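Robots at the Ball Factory

Have you ever wondered who checks a tennis ball before it gets to you? At the Trosarness factory, people used to do all of it by hand. They picked up a ball, turned it over, squeezed it and put it in a bin. Then they picked up the next one. And the next one! A fast worker could check 400 balls before lunch.

Now the factory has a robot called Otska. It has one long arm and a set of fingers, and it never gets tired of turning things over. It can check 466 balls in the same time, and it works at the same speed at four in the afternoon as it does at eight in the morning.

How does a robot know what a good ball looks like? It has to practice, just like you do when you learn to ride a bike. A lot of that practice happens inside a computer, where engineers build a pretend world with pretend balls in it. If the robot drops one there, it doesn't roll under anybody's desk. The engineers can change the light, make the fuzz look older, or spin the ball so the white seam curves a different way. Otska gets to try again and again, all night long if it needs to.

So what happened to the people? Six workers had the checking job when Otska arrived. Two of them learned to run the robot. They start it up, watch its screen and stop it if something looks wrong. One moved to the repair shop (she loves taking things apart!). The other three look at the tricky balls, the ones Otska isn't sure about. A person can feel a lumpy spot that a camera misses.

Not everybody was happy at first. Learning a new job is hard work, and some people missed chatting across the old sorting table. The factory gave everyone 30 days of lessons, and the workers asked for a longer break in the morning so they could still sit together. They got it.

Sore wrists were a big problem in the old days, because all that squeezing adds up. The workers say their hands feel much better now.

Want to try being a checker? Find an old ball and close your eyes. Turn it slowly and see if you can follow the seam all the way around with one finger until you get back to where you started. 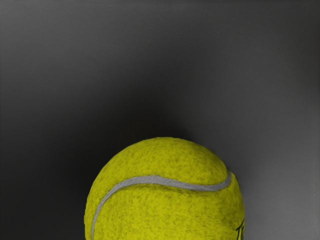
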